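How Do You Choose a Hand for a Robot?

Pick up a pencil. Easy! Now pick up a grape, then a heavy book, then a slippery piece of soap. Your hand changes shape every time and you don't even have to think about it.

Robots have a harder job. A robot arm can bend and twist, but it needs something on the end to do the grabbing. Engineers call that part a gripper, and there are lots of different kinds. At the Plolau workshop, the team tests them against each other, and it is a wonderful thing to watch.

Meet the grippers

The Drevura is a suction gripper. It has a soft cup that sticks to things, a bit like a bath mat sticks to the tub. It loves flat boxes and hates fluffy toys (air sneaks in through the fur).

The Simano has three fingers that close around an object from all sides. It's terrific with balls and oranges.

The Rweyemamu has only two fingers, and they pinch together like your thumb and pointer. Two doesn't sound like many, but try it yourself. You can pick up most of the things on your desk with just a pinch!

The big test

Every gripper gets the same 20 objects, from a sponge to a tin of beans. The robot lifts each one, carries it over a line and puts it down. If the object falls, the try doesn't count. Then it all starts again, until the gripper has made 1000 tries. Can you imagine tidying your room 1000 times?

The heaviest object weighs 300 grams, and the lightest is a feather. Guess which one causes more trouble? The feather! A puff of air can move it, and it's so thin that the fingers have to close all the way to hold on.

A robot's-eye view

Robots need to see as well as grab. One good place for a camera is near the wrist, where it goes wherever the gripper goes. It can look right past the fingertips at whatever is ahead.
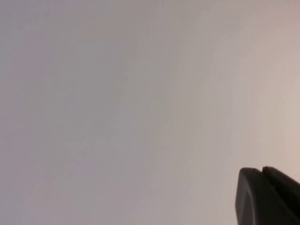 Matilda wrote in to ask why the camera isn't put up on the ceiling, where it could see everything at once. Great question! Some robots do have one up there. But when the arm reaches down, it can block the view, just like your own head blocks the light when you lean over your homework. A wrist camera gets a close look at the last little bit of the reach. Plenty of robots use both.

Try it at home

Put a sock over your hand so that only your thumb and pointer can move, and pick up five small things. Then try again with one eye closed. Which was harder?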